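Call for testers: 200 people to try the Tatent mail beta and tell us what's wrong with it

We make Tatent, a web mail client for people who get too much mail.

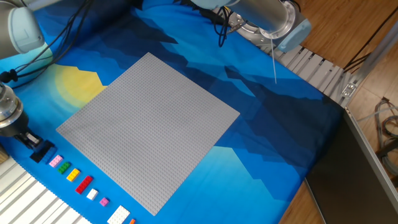 The next version has a new inbox, a new search and a sorting feature that claims to know which messages matter to you. We built that last one and we're still not convinced by it. Before it goes near paying customers, we want people who don't work here to spend a few weeks trying to catch it out.

What we've seen so far doesn't settle much. In our January trial, 106 people used the sorter on their own accounts. Most said they liked it. Then Lama Bataineh went through the logs and found that a good share of them had never opened the folder where the "unimportant" mail was going. Liking something you haven't checked isn't much of a test, so this round asks more of you.

What you'd do

Use Tatent as your main mail client for 7 weeks. Look in the low-priority folder at least once a day and mark anything that shouldn't be there. Fill in a short form each week. Take one 30-minute call with Hatem Zaki or Widad Chamoun, who will ask what annoyed you and won't try to talk you out of it.

Who we want

Heavy mail users, meaning 50 or more messages a day. Shared inboxes are welcome. So are people who tried a "smart" inbox somewhere else and switched it off. If you love every new app you install, you may not be much use to us, sorry.

What could go wrong

It's a beta. Search is slow on large accounts, and there are 418 open bugs on the list as of this posting. Calendar invites sometimes show up twice. You can switch back to the old version from the settings menu, and your mail stays on your current server either way.

Pay

A $120 gift card at the end, paid even if you hated it, as long as the weekly forms are in. No free lifetime plan, no "early adopter" badge.

To apply, send a few lines to Rasha Sfeir through the contact form on our site. Tell us which mail client you use now and one thing about it you can't stand. We reply to everyone, including the people we turn down.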